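Travel Help Community
Ferries and Island Connections

Missed connection at Drila when the ferry and the coach are booked separately

Posted by Hooman Tabrizi
May 5, 2023

I would be grateful for guidance on the following arrangement. In September my wife and I intend to travel from the city to Kilar by way of Drila. The coach to Drila is operated by Mittal, and the ferry from Drila to Kilar is operated by Varkilex. The two companies do not appear to sell a combined ticket, and I have therefore reserved each part on its own website.

The coach is scheduled to reach Drila 50 minutes before the ferry departs. There is a second ferry in the early evening, but it does not run every day at that time of year. My concern is what happens if the coach is delayed. The Varkilex confirmation states that a ticket is "valid for the named sailing only," while a separate page on the same site refers to transfers "at the discretion of the port office." I cannot reconcile the two statements.

I should also like to know whether the weather in September is likely to affect the sailings. We are not concerned about rain, but we have read that the crossing is sometimes suspended because of wind, and we have a nonrefundable first night at a guesthouse on Kilar.

Prakash Raju
Community contributor

The two statements can be read together. Under the conditions of carriage, a standard ticket gives you a place on the sailing you selected and no other. If you miss that sailing for a reason that has nothing to do with the ferry company, the ticket has no further value as of right. The port office may nevertheless move you to a later sailing if there is space and if you present yourself before the counter closes for the day. In my experience the request is usually granted to foot passengers and is less often granted to those with vehicles.

The vessel used on the Kilar route outside the high season carries 258 passengers. In September it is rarely full on weekdays. On weekends it can be, particularly if there is a wedding or a sports event on the island.

I would recommend the following steps:

Check whether the flexible fare is still offered for your date. It may be exchanged once without charge, up to the departure of the original sailing.

Telephone the port office as soon as you know that the coach is late. Requests made before departure are recorded on the booking, and requests made afterward are treated as a no-show.

Keep the coach ticket. Mittal will issue a written notice of delay at the Drila terminal on request, and most travel insurance policies require such a notice.

Review the section of your insurance policy headed "missed departure." Some policies exclude any connection with a planned interval of less than one hour. Yours is 50 minutes, and the point deserves attention before you travel.

With regard to the weather, wind is the deciding factor. When Varkilex suspends a sailing, you are entitled to a place on the next available one or to a full refund, whichever fare you hold. The guesthouse is a separate contract and the ferry company will not reimburse it. I would write to the owners now and ask what they do when the boat is suspended – many island properties have an informal policy for this and will confirm it in writing if asked.

marrow_lane

We did this trip two years ago and the coach was early. Sit on the left for the sea view. The café at the terminal closes at four.

E. Lindqvist
Member

I agree with most of what Mr. Raju has written, with one correction. The port office is no longer in the main terminal. It has moved to the low building beside the vehicle lanes, and the walk from the coach stop takes seven or eight minutes with luggage. Please allow for this when you consider your 50 minutes.

There is also an earlier coach, which stops in several villages and is not shown when one searches for direct services only. It reaches Drila well before noon. If the guesthouse booking is truly nonrefundable, the earlier coach would be the prudent choice. Luggage may be left at the terminal for the day, although large items are accepted only until the shelves are full.

Hooman Tabrizi

I thank all three of you. I have exchanged our coach seats for the earlier service and have written to the guesthouse regarding suspended sailings. Our policy does contain the one-hour exclusion, and I am glad to have been directed to it.

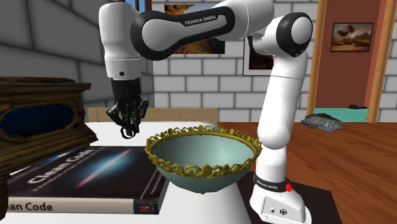

Related topics in this section

Taking a bicycle on the Drila to Kilar crossing
Refund periods for suspended sailings
Luggage storage at Drila terminal
Travel insurance and separate tickets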